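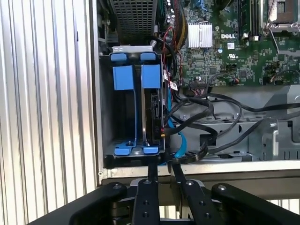 Ticket: Teleop-Demos Rechner-Demontage, Zelle Odville
Status: wartet auf Rückmeldung
Zuletzt aktualisiert: August, 16:40

Gemeldetes Problem

Beim Vormachen per Fernsteuerung hakt der Greifer an den blauen Laufwerkshaltern. Der Bediener drückt die Lasche, die Lasche gibt nach, der Greifer macht zu, und im selben Moment meldet die Steuerung "Kraftgrenze überschritten" und friert den Arm ein. Quittieren, zurückfahren, neu anfahren, gleiche Meldung. Die Aufnahme ist danach jedes Mal unbrauchbar, weil der Rekorder den Stillstand brav mitschreibt. Ein damit trainiertes Modell könnte vermutlich hervorragend stillstehen.

Umgebung

Leader-Arm am Bedienplatz, Follower über dem Gehäuse, Greifer zweifingrig. Steuersoftware Gedonen, Rekorder MacAulay, beide im Auslieferungszustand, soweit man das nach dem Frühjahr noch behaupten kann. Aufgabe: Festplatte entriegeln, herausziehen, ablegen. Danach Prozessor und Speicherriegel, aber so weit kommt seit Tagen keiner.

09:15 Neustart von allem. Stand so in der Anleitung, also gemacht. Keine Änderung, aber jetzt darf man weitermachen.

09:50 Kraftgrenze in der Gedonen-Konfiguration nachgesehen. Eingetragen ist 5. Das Handbuch nennt an dieser Stelle keine Einheit. Auf 2 gesetzt, um zu sehen, ob der Wert überhaupt gelesen wird: Arm bleibt schon beim Anheben des leeren Greifers stehen. Wird also gelesen. Zurück auf 5.

10:30 Verdacht auf die Kabel. Zwischen Laufwerksschacht und Platine hängen genug davon, um einen Greiferfinger zu beschäftigen. Am Rand des Schachts entlang angefahren, mit Abstand zur Schlaufe. Meldung kommt trotzdem, nur etwas später. Kabel sind mitschuldig, aber nicht Haupttäter.

11:20 Handgelenkkamera geprüft. Bild ist scharf, die Finger sind gut zu sehen, die Laschen auch. Das Bild am Bedienplatz läuft dem Arm allerdings hinterher. Der Bediener sieht die Lasche nachgeben, wenn der Follower längst am Blech schiebt. Wer per Hand nachdrückt, bis er etwas sieht, drückt zu lange.

11:35 Im Rekorder steht der Bildpuffer auf 3000 ms. Laut Änderungsliste Vorgabewert seit dem letzten Update, Begründung dort: "flüssigere Wiedergabe". Flüssig ist sie.

12:10 Puffer auf 1000 gesetzt. Besser, Lasche geht beim zweiten Anlauf auf, Festplatte bewegt sich. Beim Ziehen wieder Kraftgrenze.

13:30 Puffer ganz aus. Bild ruckelt, stimmt aber. Entriegeln klappt jetzt zuverlässig.

14:05 Bleibt das Ziehen. Der Leader-Arm gibt die Orientierung eins zu eins weiter, und am Bedienplatz sitzt man leicht schräg, weil der Stuhl sonst ans Regal stößt. Die Platte wird also leicht schräg gezogen und verkantet an der Schiene. Stuhl verrückt. Regal verrückt. In der Gedonen-Maske "Achse sperren" gesetzt, damit der Follower nur in Zugrichtung fährt. Platte kommt heraus.

14:50 Gleiche Einstellungen mit liegendem Tower probiert. Halterplatte links daneben, Greifer rechts. Die dicke schwarze Leitung hängt quer über der rechten Gehäusehälfte und kommt beim Anfahren der blauen Halter in die Quere. Lösung für heute: Anfahrt von rechts außen, langsam. Lösung für später: Leitungsführung, siehe offene Punkte. 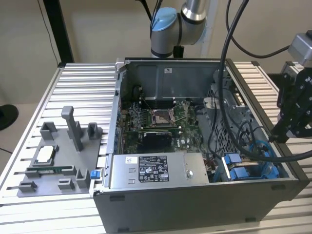 Tower liegend, Prozessor und grüne Platine, vermutlich ein Speicherriegel, auf der Halterplatte.

15:20 Beim Durchgang mit dem Prozessor fällt auf, dass die Achssperre noch aktiv ist, wenn der Bediener zum Sockelhebel wechselt. Der Hebel will einen Bogen, die Sperre will eine Gerade. Sperre muss vor dem Hebel raus. Auf das Fußpedal gelegt, das bisher ohne Funktion war und trotzdem von allen getreten wurde.

16:05 Ganze Folge vorgemacht und aufgenommen, ohne Abbruch. Datei lässt sich öffnen, Gelenkdaten und Bild laufen zusammen.

Ursache

Bildpuffer zu groß, dazu schräger Zug ohne Achssperre. Die Kraftgrenze hat die ganze Zeit getan, was sie soll, und wurde dafür beschimpft.

Offene Punkte

- Flendorbridge fragen, ob sich der Puffer dauerhaft abschalten lässt. Nach einem Neustart des Rekorders steht er wieder auf 3000.
- Leitung am Greifer höher führen.
- Alte Aufnahmen mit Puffer aussortieren oder als verzögert kennzeichnen. Bitte nicht mit den neuen in denselben Ordner.
- Einheit der Kraftgrenze erfragen. Dritte Anfrage.

Ticket bleibt offen bis zur Antwort auf den ersten Punkt.

Diese Seite verwendet Cookies, um Ihre Anmeldung im Ticketsystem zu speichern. Einverstanden | Einstellungen

© Flendorbridge Support | Kontakt | Nach oben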